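Speaker notes, "Hold My Gripper: Teaching Robots Chores by Hand"
Jade Turcotte, Wednesday afternoon slot, 15 minutes plus questions

SLIDE 1. Title

Say hello. Wait for the people at the back who are still working out the folding desks.

I teach robots to do things a four-year-old does without being asked, and a few things a four-year-old does only after being asked repeatedly. For the past year that has mostly meant paper. Opening it, closing it, turning it over, putting it where it belongs.

Thank Dale MacPherson for the invitation. He asked for something inspiring. I have a talk about notebooks.

SLIDE 2. Three ways to show a machine a job

Keep this quick, half the room knows it.

One, you grab the arm and drag it through the motion. Good for learning how heavy an arm is. After an hour your shoulder has an opinion.

Two, you drive it from a distance with a leader arm or a headset. We did this on the Ziden project for most of a winter. The person driving can't feel the page, so they either hover over it forever or stab it. Ksawery Pawlak was our best driver and he still went through a stack of legal pads.

Three, you leave the robot out of it. You hold the grippers yourself, do the job with them, and record where they went. The robot gets the homework later.

The rest of the talk is number three. (Click.)

SLIDE 3. What a demonstration looks like

Let them look for a few seconds before talking. People always want to look at the gripper fingers first. 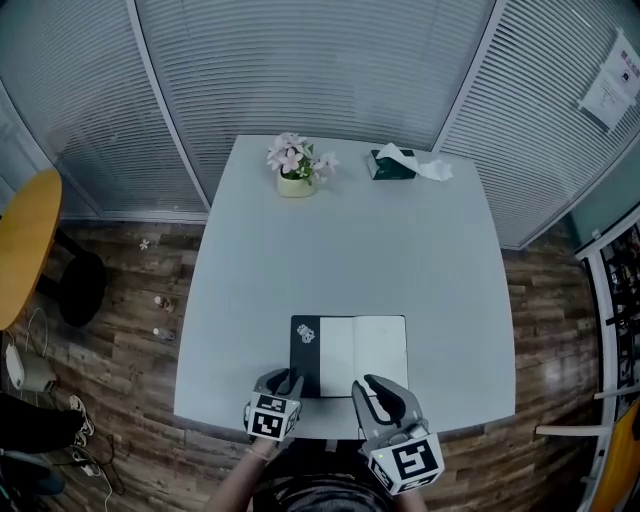
Slide 3: two hand-held grippers at an open notebook, marker cubes on both.

Point out the cubes. The black-and-white patterns are how we get the position of each gripper back out of the video, so a cube you can't see is a gripper that has left the building. Every new demonstrator hides one behind a wrist in the first session.

Then point out the right-hand gripper, jaws open over the page. This is the hard part of the whole task and it looks like nothing. You have to get one finger under a sheet of paper without taking its friends along. With your own hand you'd do it by feel. With these you do it by eye, and by muttering.

If anyone asks about the flowers and the tissue box: we like things on the table. A policy trained on a bare table gets very upset by a tissue.

SLIDE 4. Numbers

We recorded 919 demonstrations of the notebook task across 5 people. We kept fewer than we wanted. Let that sit for a moment, then admit that 275 of them went in the bin.

Reasons, in the order they annoyed me:
Marker lost for too long.
Demonstrator used a thumb. (A real thumb. It's very natural. It's also cheating.)
Two pages turned and the demonstrator carried on as if it had gone well.
Somebody answered a question from across the room and turned their whole body to do it, grippers included.

Mélanie Hiebert did the sorting. She would like it known that she has now watched more page turning than most librarians.

SLIDE 5. People are too good at this

Main point of the talk, slow down here.

When we started, I told everyone to be smooth. They got smooth. By the second week Natsumi Maruyama could turn a page so neatly you'd think the paper had volunteered. Lovely data. The robot trained on it was fine right up to its first mistake, and then it stood there with its finger in the wrong place, because none of us had ever shown it what to do about a mistake.

So now we ask for fumbles. Miss the corner, back off, come in again. It is surprisingly hard to get a capable adult to fumble on purpose. They apologize to the notebook.

(If running long, skip the Nestel story. If running short, tell the Nestel story, and leave out the part with the coffee.)

SLIDE 6. Practical advice

For anyone going back to the lab to try this:

Put the start pose on a card and tape it where the demonstrator can see it. Ours drifted two inches over a month and we blamed the software.

Change the notebook often. Ours learned one particular binding and had strong feelings about it.

Stop before people get tired. Tired hands take shortcuts, and the robot learns those faster than anything else you show it.

Write down the throwaways and why. We used the Vachon labels, which were made for warehouse picking, and had to add "thumb."

SLIDE 7. What still doesn't work

Glossy paper. Spiral bindings. Anything where you'd lick a finger, and no, we are not adding that.

Going from our grippers to somebody else's arm is still rough. The Cinance arm has a shorter reach, so demonstrations that were easy for a person end with it leaning over the table like someone trying to read your mail.

SLIDE 8. Questions

Likely one: why not just use hands and track those? Answer: we tried, the robot doesn't have any.

Second likely one: can I try the grippers? Yes, the spare pair is in my bag. Bring your own paper. Dale needs the room back at four.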